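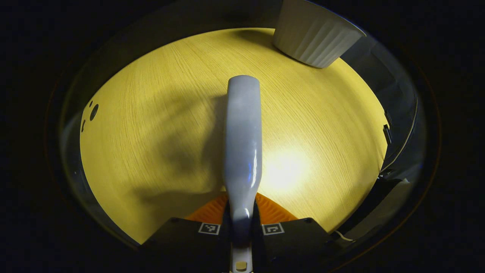
Farzana Sheikh wrote to us in May that she has always run the hot water while pouring pan drippings down the kitchen drain, and that in all her years in Baltport she has never had a backup. She asked why the District keeps printing notices on the subject if hot water takes care of the problem.

The District thanks Ms. Sheikh for her letter and has chosen to answer it at some length, as the same point comes up at most public meetings. Hot water does carry grease out of the house. It does not carry it to the treatment plant. Grease that leaves the sink as a liquid cools within a short distance, and it then sticks to the wall of whatever pipe it happens to be in. In many cases that pipe is the lateral, the line between the building and the main, which belongs to the property owner. In other cases it is the main itself, and the next backup may appear in the basement of a neighbor who has never poured anything down a drain.

Detergent works in much the same way. It breaks grease into small drops for a time, but the drops come together again farther down the line. Products sold as drain openers may clear a trap under a sink and simply move the material along.

Where the trouble spots are

The District's crews responded to 299 blockages in the last service year. Grease was listed as the main cause in 30 percent of them. Tree roots, wipes and broken pipe made up most of the remainder, and a good number of calls involved more than one cause. Roots catch wipes, wipes catch grease, and the crew must then record a single cause on the work order. The form is being revised to allow two.

The lines that give the most trouble are those in the Misitz basin, between the rail yard and the harbor. The trunk sewer there was laid in 1977 and has a very gentle slope, so that flow is slow during the night hours. It also takes the wastewater from the restaurants along the waterfront. Residents of the basin may have seen the cleaning truck on their street more often than in past years. Each section of the trunk is now cleaned on a fixed schedule, without waiting for a complaint, and is inspected by camera afterward.

Readers of earlier issues will recall the Fatberg program, which took its name from the term commonly used for a large, hardened mass of grease and wipes. The name was not loved by everyone on the board, but it has stayed. Under the program, food businesses must keep a grease trap in working order and hold on to their pumping records for inspection. The rules for businesses have not changed this year. What has changed is that inspectors will now ask to see the records on a first visit. Businesses without records will be given a written notice and a date for a second visit.

What residents are asked to do

The District asks households to let fats and oils cool and then place them in the trash. A can, a jar or a waxed carton will serve. Small amounts may be wiped from the pan with a paper towel before washing. Plates should be scraped into the trash or, where the household has one, the food waste bin. Dairy products, gravy, salad dressing and batter all contain more fat than many people expect, and they should be treated the same way as meat drippings.

Larger amounts of cooking oil, such as the oil from a deep fryer, should not be put in the trash in liquid form. They may be brought in a sealed container to the Biswas transfer station, where a collection tank stands beside the scale house. There is no charge to residents. Motor oil must not be mixed with cooking oil, and a container that holds both will be turned away. The attendant can direct residents to the separate tank for motor oil.

Garbage disposals deserve a separate word. A disposal cuts food into smaller pieces, and it does nothing to remove fat. The District does not prohibit them in homes and has no plan to do so. Residents who have one are asked to keep fatty foods out of it and to use cold water when it is running.

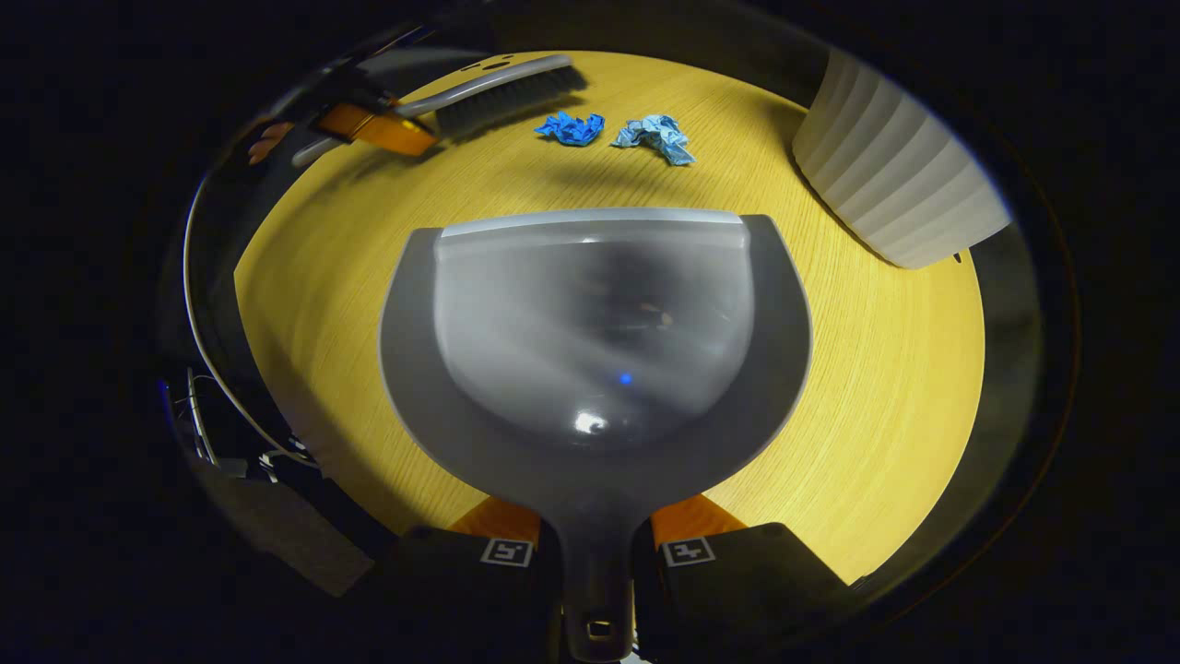

Wipes remain a concern as well. The word "flushable" on a package means that the product will pass through a toilet. District crews have pulled wipes from the wet well at the Misitz pump station that were still whole, and a pump that has wound itself full of them must be shut off, lifted and cleared by hand. The work is slow and unpleasant, and it is paid for out of the same rates that pay for new pipe. All wipes should go in the trash, whatever the label says. The same applies to cotton swabs, dental floss and paper towels.

Who is responsible for a blocked line

A second letter, from Jiahui Liang, raised the matter of cost. The writer had paid a plumber to clear a line and later learned that the blockage may have been in the public main.

The rule is as follows. The owner is responsible for the lateral from the building up to and including its connection with the main. The District is responsible for the main. When a drain backs up, residents should call the District before calling a plumber. A crew will open the nearest manholes and check the main, at any hour and at no cost. If the main is blocked, the crew will clear it. If the main is running freely, the crew will say so, and the owner can then call a plumber of his or her choice. The District does not recommend particular firms.

An owner who has already paid for work and believes that the fault was in the main may file a claim. The claim should include the plumber's invoice and, if one was made, the camera recording of the line. Claims without an invoice cannot be considered. Forms are available at the front counter, 524 Harbor Street, and can be mailed on request.

Owners of older houses may also wish to know that the District holds record drawings for many, although not all, of the laterals in its area. A copy is often useful to a plumber, above all where the cleanout has been covered by a patio or a flower bed. The drawings were made by hand over many decades and should be taken as a guide only – several have been found to show the lateral on the wrong side of the house. Staff would be grateful to hear from any owner whose drawing turns out to be wrong, so that the record can be corrected.

Cleaning notices

Before a section of main is cleaned, a notice is hung on the door of each property it serves. Cleaning uses water under high pressure, and in a few houses this can push air back through the plumbing and cause water to splash from the toilet bowl. Residents who receive a notice are asked to close the toilet lid and to run a little water into floor drains that are seldom used. Work in the Misitz basin begins at 8 a.m. and crews are normally off the street by midafternoon. Parked cars over a manhole are the most common cause of delay, and the notice gives the locations to be kept clear.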